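Mornov Evening Classes Find a New Home on Vellorent Street

Jan 22, 2018

24 shares | 4 comments

When the old Ghoneim building closed its doors in December, a good many people in Mornov wondered what would become of the evening classes that had been held there for as long as most of them could remember. Pottery, bookkeeping, beginning Spanish, the Saturday-style quilting circle that never did meet on a Saturday - all of it seemed to be up in the air, and the holidays were a little gloomier for it.

The good news is that the classes are coming back, and they won't have far to travel. The Mornov Learning Center has signed a lease on the ground floor of the former shoe warehouse on Vellorent Street, a few minutes' walk from the bus station, and the spring session will open there with 12 courses on the schedule.

"I had people stopping me in the grocery store to ask," said Siham Radwan, who has directed the center for the past four years. "They'd leave their carts right there in the aisle. I kept telling them to hang on a little longer, and I'm so glad I can finally tell them where to go and what time to be there."

Getting to this point took plenty of phone calls and more than a few cold afternoons looking at places that were too small, too dark or up too many stairs. The Vellorent Street space has a wide front entrance, a proper kitchen and parking in back, and the rent is low enough that course fees will stay where they were last fall.

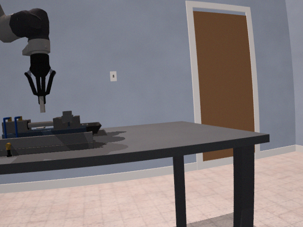 A robot arm above a dark table, in a computer-rendered room.

Money for the move came in from all over town. A soup supper and a used book sale brought in a nice sum between them, and 524 residents signed a letter asking the town to help with the first year's heating bill, which it has agreed to do. Former students sent checks too, some of them from a long way off, with notes tucked in about teachers they still think of fondly.

Chia-jung Chien took her first bookkeeping class with the center when she was opening her flower shop, and she will be teaching that very same class this spring. "I was terrified of the numbers," she said. "My teacher let me bring my own receipts in a shoebox, and we went through them one at a time. I've told my students they can bring a shoebox too."

Latifa El Fassi will be back with her bread baking course, and she is already looking forward to that kitchen - the old one had an oven door that had to be held shut with a chair. Lahcen Tahiri is returning with beginning Spanish, and has added a slower-paced daytime group for retirees.

The center expects about 100 students for the spring session. Sign-up sheets are at the public library and at the front desk on Vellorent Street, where the coffee is on every morning, and anyone who wants to come in and look around before choosing a class is very welcome to do so.

Share this story | Print | 4 comments

Related stories
Library extends winter hours for students
Soup supper draws a full house
Bus station waiting room gets new benches
Yasmine Metwally's quilts on display at town hall

Contact the newsroom | Copyright 2018 | Back to top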